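# Notice to Supporters of Wendar Football Club

The Board of Wendar Football Club met on Monday at 7:30 p.m. to consider the abandonment of the cup tie with Kamel Athletic.

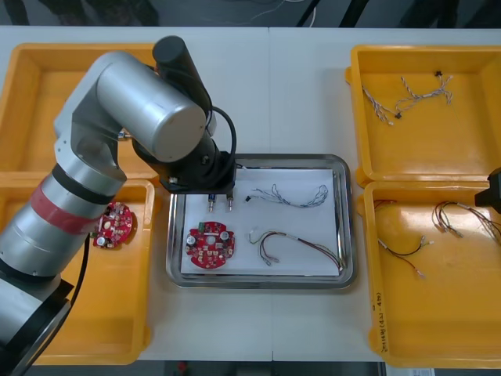 Chepkoech Biwott asked whether a match could be called abandoned when both sides were still playing it. The Chair ruled that it could. The referee had gone home at dusk, and the laws of the competition required one.

The Board then heard the facts. The tie stood level after extra time. Penalties were begun at the Drimer Road end, and the first 100 were scored. By the 129th kick the goalkeepers had agreed to stop diving, and the crowd, which had numbered around 500, was seated on the pitch. Kamel declined to concede. Wendar declined also.

It was resolved that the club would send out blankets and a second ball.

A letter was read from Kamel, whose directors regretted the length of the tie and proposed a coin toss. The Board replied that its players had been consulted at the penalty spot and did not wish to be interrupted. The captain had asked only that his mother be told, and that someone move his car from Teststead Lane.

Supporters holding tickets for the September fixture are advised that it will be played on the training ground until further notice. The main gate will remain open through the night. Persons entering are asked to walk behind the goal and to keep their voices down while a kick is being taken.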